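Trandolia 214 — impeller or wear ring?

vilside_wet
Bought a used Trandolia 214 in June. It revs freely but won't pull past half speed. Is that the impeller or the wear ring?

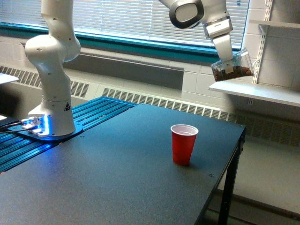
Reply 1
lodine_dave2
Wear ring. Mine did the same for 2 seasons. Lodine sell one that fits the 214 and the 304. 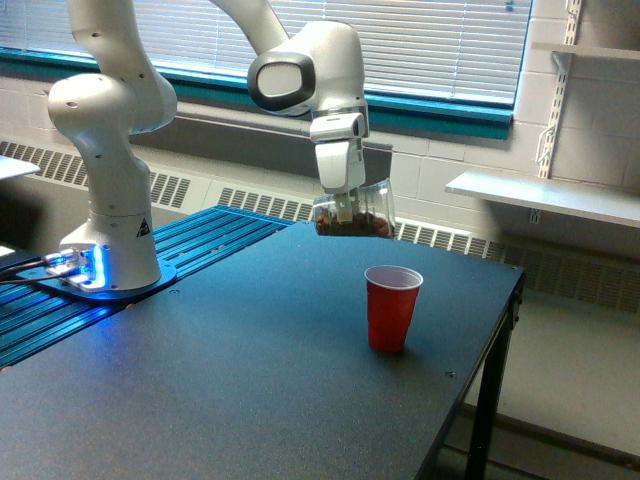 Check the intake grate for weed first though, as it costs nothing.

Reply 2
slipway304
Disagree. The rings on these last. I'd pull the pump and look for nicks on the leading edges — mine had 3 and it cavitated badly. Mbeki reground it. 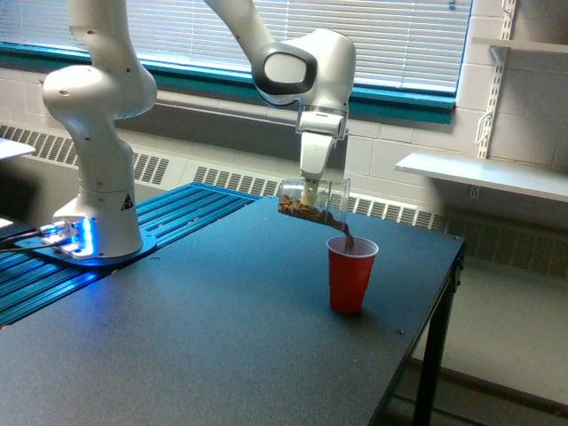
Don't mix up the pump bolts, they are different lengths. Sort them into cups as they come off. A red plastic one like that in the picture is fine, and dark bolts are easier to spot in a clear tub.

Reply 3
vilside_wet
Grate is clear. Feeler gauge says the ring is worn on one side, and the impeller has a nick too.
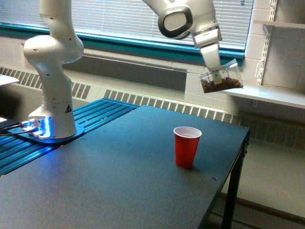 White arm, blue light at the base

Reply 4
slipway304
Do both then. I'd still start with the impeller.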